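Niris workshop, chore station 2
Inspection before unattended sorting, with comments
Date: 23 February 2019
Filled in by: second shift, checked with the Tretisum manual

1. Emergency stop pressed and released, arm stays still until reset. OK.

2. Floor line visible on all sides of the station. OK, but the tape near the door is old. Please renew before July.

3. Speed limit for soft items. Set to 465. The manual allows 700, and I do not agree with this value when a person can reach in.

4. Finger pads clean, lights on. OK.

5. Cable at the wrist, no rubbing. Small mark on the cover, to watch.

6. Pick up soft scraps from the tray. NOT PASSED for unattended work. Of 306 tries in the log, 49 were stopped by a person. Big folded cloth is mostly fine. Small flat pieces are the difficulty, because the fingers must come very low and then they press on the tray.
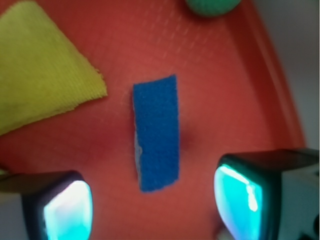 Cathal Egan does not accept the "not passed" and wrote on the sheet that a new worker also drops felt and we let him continue. He would give the machine the small pieces during the day, with one person near, and keep only the night closed.

My answer: a new worker feels when he is pushing on plastic. Our arm feels it late. For the day I can agree, if the person near has no other job at the same time.

7. Sorting by color. Passed in daylight. Not tested with the ceiling lamps only.

8. Folding of towels (Rawashdeh program). Not inspected. It still needs a hand to start every towel, so for me it is not yet a chore done by machine.

9. Tray fixed to the table. OK after tightening.

Result: station may run with a person present. Items 3 and 6 stay open. Copy to Muludov office, next check after the new pads are mounted.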